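Wireless mice at Brallbridge desks – frequently asked questions
Last revised 31st March
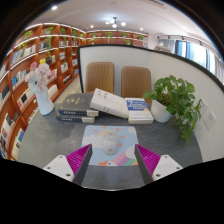
A white wireless mouse on a printed mouse pad.

Which mice can I borrow?
The Nosonden desk issues wireless models only. Wired mice were withdrawn in November.

The pointer jumps or stalls. What should I check?
Clean the sensor window with a dry cloth, then try another surface. Glass and high-gloss tops give poor tracking. A patterned pad is fine provided the print is matt.

How far can the receiver be from the mouse?
Keep it within 2 metres. Metal desk frames shorten the range – use a front USB port where there is one.

Can I pair one mouse with two computers?
Only the Zanance model allows this. Hold the button on the underside for 3 seconds to switch.

Do I need to install anything?
No. The optional button software needs an administrator password, which the desk does not give out.

How do I clean a cloth pad?
Cold water and a little washing-up liquid. Dry it flat, away from radiators.

What if I lose the receiver?
Report it at the desk. Receivers are matched to each mouse, and the replacement charge is £9.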